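Malabanan Household Notes
Search this site Search Clear
Home Kitchen Bathroom Paper Everything Else About
6 min read

How to Clear Out a Medicine Cabinet Without Losing a Weekend

by Ah-rin Pyo

My mother kept cough syrup the way other people keep wine. When I took over her apartment in February I found a bottle older than my driver's license, with a quarter inch of something at the bottom that had stopped being a liquid. I put it in the discard bag, took it back out, read the label with a certain respect, and put it in the bag again.

You will do this too. Budget for it.

The method below takes me one evening for one cabinet. If you have pills in the bathroom, the kitchen, two handbags and the glove compartment, it takes an evening plus a walk.

What you need

A flat surface you can clear completely. A permanent marker. Two bags, one for discards and one for empties. Reading glasses, even if you claim not to need them. A notebook or a few sheets of paper. Small children and pets shut in some other room with some other adult.

I used to suggest sticky labels as well, but they fall off in a steamy bathroom and then you have a mystery bottle and a sticky shelf.

Step 1: Bring everything to one place

Everything means everything. The cabinet, the drawer under the cabinet, the basket on top of the fridge, the bedside table, the suitcase from the last trip. On my first go I skipped the suitcase and later found three kinds of antacid in it, along with a hotel pen.

Don't sort while you gather. If you stop to read labels in the hallway you will be in the hallway at midnight.

Step 2: Clear the table first, then set things out

Work on bare wood or a plain cloth. A patterned tablecloth will swallow a dropped white tablet and give it back to the dog. Stand the bottles upright with space between them, labels facing you, and leave one side of the table free for the notebook. Crowding them together feels efficient and leads to picking up the same bottle four times. 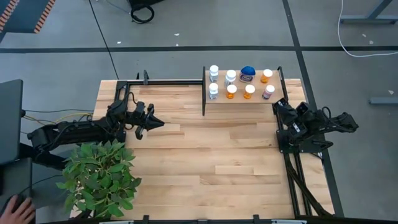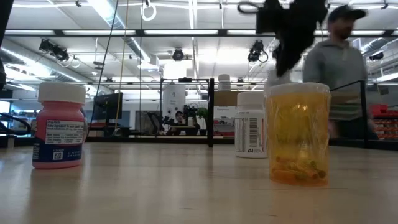 The tabletop, and in the second picture a pink bottle on the left of it, with a white bottle and an amber vial close together on the right.

Loose blister strips go in a row along one side. If a strip has been cut so that the name or the date is gone, it's a discard. I know it looks like the allergy ones. Lots of things look like the allergy ones.

Step 3: Read the date, then write it where you can see it

Manufacturers hide expiration dates with real talent. Check the bottom, the crimp on a tube, the side of the label where the glue is, and the box if you still have the box. Use a light held at an angle for the ones stamped into plastic without ink, a practice I assume was somebody's idea of a joke.

When you find it, write the month and year on the cap in permanent marker. Caps get swapped if you open several bottles at once, so open one at a time or don't open any. I also write the date I first opened a bottle, down the side, for eye drops and liquids. Those often have to be thrown out a certain time after opening, whatever the stamped date says, and the leaflet will tell you how long.

No date anywhere? Discard.

Step 4: Make the list

One line per item: what it is, what it's for in your own words, the strength, the date. "For what" matters more than you'd think. My mother's list, which she kept faithfully for 17 years, said things like "the good one" and "Besance, blue box." I never did learn what Besance was supposed to do. The box was empty and had buttons in it.

If you take prescriptions or vitamins daily, put those on a separate sheet with the times. Bring a copy to your next appointment. Pharmacists are pleased to see a list like that, and will tell you if two things on it shouldn't be taken together. Ask them, please, and not your brother-in-law.

My own list ran to 169 items the first time, and I live with one other person. After the clear-out it was a single page.

Step 5: Decide what stays

Keep what's in date, in its own container, and meant for something you or your household might plausibly have. Discard:

- anything expired
- anything without a name or a date
- leftover antibiotics, which you were supposed to finish
- prescriptions written for someone who no longer takes them or no longer lives with you
- tablets that have changed color, gone crumbly or started to smell
- anything you've been keeping for its price

That last one hurts. I had a jar of Pasura joint capsules that cost more than a decent dinner, and I'd been not taking them for two years. Not taking them from inside a trash bag works equally well.

Duplicates are a judgment call. If you have two open bottles of the same painkiller, keep both, but move the older one to the front. Don't pour them together. You'll lose the date on one of them, and half the point of the evening with it.

Step 6: Get rid of it properly

Many pharmacies have a drop box, and a lot of towns run take-back days. Call first. I once carried a bag across town to a box that had been replaced by a machine selling phone chargers.

If there's no take-back near you, read the leaflet for disposal instructions, since a few medicines have special ones. Most of the rest can be mixed with something unpleasant, like used coffee grounds, sealed in a bag and put in the household trash. Scratch your name and prescription number off the empties. Needles and anything else sharp need their own hard container and their own phone call.

Step 7: Put it back somewhere better

The bathroom is warm and damp, so most medicines would like to live elsewhere. A high closet shelf is good, and a locked box on a high closet shelf is better if children ever visit. I use an Orkurance tin with a latch — built for tackle, I suspect, and none the worse for it. The first-aid things stay separate, low enough to reach with one working hand.

Tape the list inside the door. When you finish something, cross it off. When you buy something, add it. I'd like to report that I do this every time.

Last updated 7 August 2025

Next: What to Do With 214 Takeout Soy Sauce Packets
Back to Bathroom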